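Visit to the Semano print works, Feb 11, 2026

We had asked for a morning slot and got one at nine. The works is on the Jõgi road, past the feed store, and the sign is easier to see coming from the north. Parking is behind the building. The front lot belongs to the tile shop next door and they do ticket.

Our guide was Nimal Debnath, who runs the finishing floor. He started us upstairs in the order office, where jobs come in and get a ticket number before anyone touches paper. Most of the work is for small customers: church cookbooks, seed catalogs, town maps, school yearbooks in the spring. Last year they took in 671 jobs. The smallest was a run of 18 wedding programs.

Every ticket is checked against the customer's file on screen, and the usual problems are missing fonts and photos that are too small.

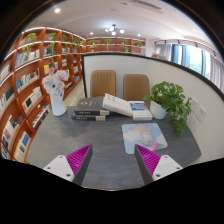 A job with a problem goes back to the customer the same day, with a phone call if the deadline is close. Nimal said the calls save more time than any of the software they have bought. He would not give an average turnaround, but the yearbooks are booked months ahead and the deadline for those is fixed in the contract.

## Press room

Downstairs there are 3 presses. The oldest is the Fisoler, a two-color offset machine that was already used when the shop bought it. It does envelopes and letterhead. The other two are newer and handle the book pages. Ear protection is required past the yellow line, and the talk more or less stopped there. We watched a seed catalog cover being set up. The operator pulled a sheet, looked at it under the lamp, changed the ink keys, and pulled another. She went through this several times before she was satisfied with the green.

Spoiled sheets go in a bin and get cut into scratch pads. There was a stack of them by the door and we were told to take one.

## Paper store

The paper is kept in a separate room with its own humidity control. Stock sits there for at least a day before it goes on press. They keep 114 kinds on the shelves, including a cream uncoated sheet called Polline that the cookbook customers like. It takes pencil well, so people can write in the margins. It also costs more, and Nimal said half the customers who ask for it change their minds after the quote.

We went back upstairs for coffee and to go over prices with Eglė Krūmiņa, who does the estimates. She took us through a sample quote line by line. Binding was the biggest surprise for our group. On a short run it can cost more than the printing.

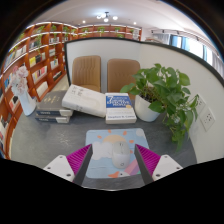 *Mouse and cloud-print pad on the desk.*

Eglė's advice for our own history booklet was to settle the page count first and keep it to a multiple of eight. She also suggested saddle stitching if we stay under sixty-four pages. For anything thicker she would go to a glued spine, but then the inside margins need to be wider and our present layout would have to be redone. We said we would look at it.

She needs the final text by the end of August to have books for the fall meeting. Proofs come as PDF, and one printed proof is included in the price.
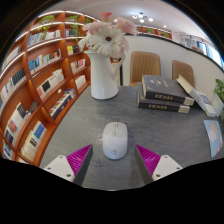 A second printed proof is extra. Changes after sign-off are charged by the page, and that includes commas. We should agree ahead of time on who signs.

The bindery was the last stop. The folding machine was down for a belt, so we saw only the stitcher and the big cutter, which needs both hands on the buttons before the blade will move. Our tour ended at the loading dock a little after eleven.

Tours are free, with a limit of ten people. Wear closed shoes. The stairs to the order office are steep and there is no elevator, but the press room and bindery are on the ground floor and can be visited on their own if you ask when booking.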